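Group project report, second draft, 23rd June

# Does a plain tabletop make small objects easier to sort?

## Why we looked at this

Our module handbook says, in one line and with no source, that sorting tasks should be done "on a plain contrasting surface". Every group in the year had copied that line into its plan. We wanted to know whether it mattered, or whether it was one of those things that gets passed down because it sounds sensible.

We chose it partly because it looked cheap to test. It was less cheap in time than we thought.

## What we used

The objects came from the Greltivar set, which the department bought for the first-year practicals. It has blocks, cups and a few odd shapes in strong colours. We kept to the orange pieces for the main part of the work, as the handbook makes a point of saying that orange on teal is "ideal". The booklet that comes with the set says the colours have been chosen for clear recognition. It doesn't say who was doing the recognising, or under what lights, so we have left that claim alone.

For surfaces we had the teal tabletop in the Urnlow room and a patterned cloth from one of our own kitchens, laid over the same table. We did consider a third surface in orange card. It kept curling at the corners and we gave up on it in March.

## Method

Each person taking part was asked to pick out the blocks from a mixed spread of blocks and cups and move them to a tray. They did this once on the bare table and once on the cloth. Half began with the table and half with the cloth. We timed from the word "go" until the last block was in the tray.

We ran 66 timed trials in all. Two of us kept time separately and we used the average. When the two watches disagreed by more than a second we ran the trial again, and this happened more often than we'd like to admit in a report that depends on timing.

## Results

People were faster on the plain table. The difference was small, and most of it came from the first attempt. By the second attempt the cloth hardly slowed anyone down, which makes us suspect that we were measuring how used to the task people were, and the surface only a little.

The mistakes are more interesting. On both surfaces people sometimes reached for a cup when they meant to take a block. A cup lying on its side, seen from across the table, is an orange patch with a straightish edge, and so is a block. Background colour does nothing for that. What seems to help is being able to see the rim or the inside of the cup, where the orange is a bit darker.
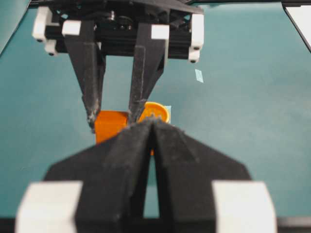 We had expected the bright colour to do most of the work, and we now think we gave it too much credit. If everything to be sorted is the same orange, then the colour tells you where the pieces are and leaves you to work out the rest from shape. The handbook mixes up these two jobs - finding a thing and telling it apart from its neighbour - and so did our own plan.

## Problems with our own work

- The cloth was soft and the table was hard. Some of the time difference may come from how the pieces slid.
- Everyone taking part was a student on our course, and most had read the handbook line beforehand.
- We didn't control the lighting. The blinds in Urnlow don't close fully.
- Four trials had to be thrown out when pieces were knocked to the floor.

## What we would say to next year's group

Use the plain table if it is there. We wouldn't go out and buy one. Mix the colours, or else say clearly that shape is what is being tested. And please ask where the handbook line came from - we asked twice and are still waiting for an answer.

The timing sheets are in the shared folder under "Ganda". The second sheet has a column headed "surface 3", which can be ignored.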